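**Tritonura M16 underwater listening unit**

For shore stations, sea pens, rescue pools, and small research boats. Picks up whale and dolphin calls, boat noise, pump noise. Records on its own or feeds live to a laptop.

Price list updated 21st July. Older quotes still good till they run out.

We started building these for stranding networks that needed something they could toss in a bag and have in the water fast. Since then most orders come from sanctuary projects, the folks moving retired show animals out of concrete tanks and into netted bays. Different job, same unit. They want to know how loud the bay is before any animal goes in, and they want it logged day and night for the permit people.

What you get

- M16 hydrophone head, potted, no user-servicable parts
- 83 ft cable, fixed at the head end
- Recorder box with lid seal
- 2 battery packs, one charger
- Stekine clamp for piling or rail
- Carry bag

Not included: memory card, float, anchor weight. Any plain dive weight works.

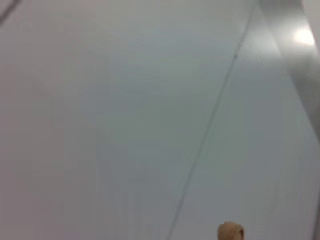 **SPECS & ORDERING**

Depth rating 500 ft on the head. Cable is shorter than that, yes, people ask. The longer cable is a special order, email first. Don't splice your own, it voids the warranty and the noise floor goes to pieces.

Run time on one pack: 16 hours recording, less with the live feed on. Cold water cuts it. Swap packs without stopping the recording, there's a small reserve inside, just be quick.

Files are plain WAV. Time stamp comes from the recorder clock so set the clock. Set it again after a long storage. Half our support mail is this.

Savirari software: free download with the serial number. Shows level over time, flags anything over the limit you type in, prints a one-page summary. Windows and Mac. The old version did not like file names with spaces, fixed now.

**Using it near animals**

Keep the cable tight and out of reach. Curious dolphins will pull on it. Use the Stekine clamp plus a second tie. No loose loops in the water, ever, thats an entanglement risk and your permit probably says so too. Check your permit anyway, rules differ by state and we can't advise.

**Rental**

Honorato handles rentals on the west coast, everybody else goes through us. Weekly rate, deposit required, rinse in fresh water before you ship back. Salty returns get a cleaning fee. Rescue groups with a current letter get the deposit waived, not the fee.

**Shipping**

Ships in the carry bag inside a box. In stock as of this update, M16 only. The smaller head is backordered until later in the year, no firm date, please dont call about it, get on the email list.

Returns within the usual window if the head has not been wet. Once it's been in the water its yours, but the warranty still covers faults.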